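The Orkero Hand Grinder

2 min read

The Orkero is a hand grinder for people who own an electric one and have begun to resent it. You turn a crank, coffee comes out of the bottom, and your forearm gets an opinion about the whole thing. It holds enough for 2 cups, or one cup if you drink the way we do in the office.

Inside is a conical steel burr made for us by Tóth, a small shop that answers email on Thursday and at no other time. The adjustment ring has 45 clicks. Click 8 is espresso, if you have the patience. Anything past 40 is gravel, but we left it on because a customer in Voltby uses it for peppercorns and writes to us about it.
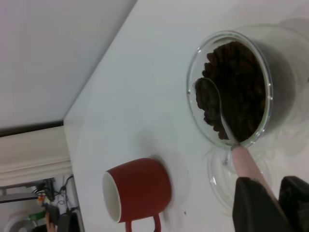 Weigh the beans before you grind. The hopper has no fill line, and the lid will close over more than it should, at which point the crank locks up and you get to start again with a spoon. Light roasts are harder to turn than dark ones. If you like a very light roast, brace the body against your hip and don't plan to talk to anyone.

Cleaning takes a dry brush, which comes in the box. Do not wash the burr. The manual says this on every page, in bold, and Zuleica Amaral at our repair desk still opens a rusty one every week. She can replace it, and she'll be perfectly polite.

The crank folds flat for travel. It also comes off completely, so put it somewhere you'll remember. Spare cranks are listed under Parts — they're our best-selling item.

The warranty covers 100 months on the body and 8 on the burr, and doesn't cover the dishwasher.

Comments

Heino Krūmiņa
Had mine since July. Click 14 for the moka pot. The crank squeaks until you've done a couple of bags, then it stops.

sosach_fan
Does the burr fit the old Sosach body? Mine's worn out but I like the handle.

Zuleica Amaral
It doesn't, sorry. The shaft is too short. Please don't file it.

sosach_fan
Already filed it.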